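So the sourdough thing is over. I gave it a good long run, I fed that jar every morning like a tiny pet, and in July I went away for a week and came home to something gray with a pink streak in it. Into the trash, jar and all. I felt bad for one evening and then slept in the next day, which I hadn't done since winter!

What I've been doing instead is walking. I know, very exciting. But the old rail trail out of Clarnside finally got its missing bridge back, so now you can go all the way to Tretemmont without that horrible stretch along the highway shoulder. I've been doing pieces of it before work, leaving the house at 6:30 when it's still cool and the only other people out are dog people (who all say good morning, every single one).

I bought new shoes for it, which was a whole saga. The first pair rubbed my heel raw by mile two and went straight back. The second pair is a half size up, ugly, kind of a mustard color, and I love them so much I wore them to my cousin's graduation.
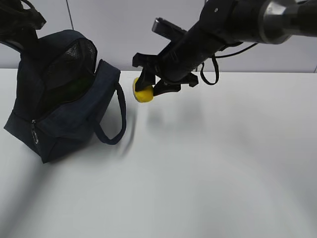 Anyway, I've also started keeping a log in a little paper notebook. Date, distance, weather, one thing I saw. I tried an app first and it kept sending me badges and asking if I wanted to compete with strangers – no thank you. The notebook just sits there. My best entry so far says "heron, very annoyed." I've filled 29 pages, though my handwriting is huge so don't be too impressed.

The part past the old feed store is my favorite. There are blackberries all along the left side if you're heading toward Tretemmont, and the good ones are up high where the kids can't reach. I got enough for a cobbler last time and ate most of it standing at the counter. Bring a container with a real lid. I used a sandwich bag and my backpack still smells like jam.

Next I want to do the whole trail in one go, with lunch in the middle and a ride home, if I can talk my sister into the driving part. She says she'll do it for cobbler.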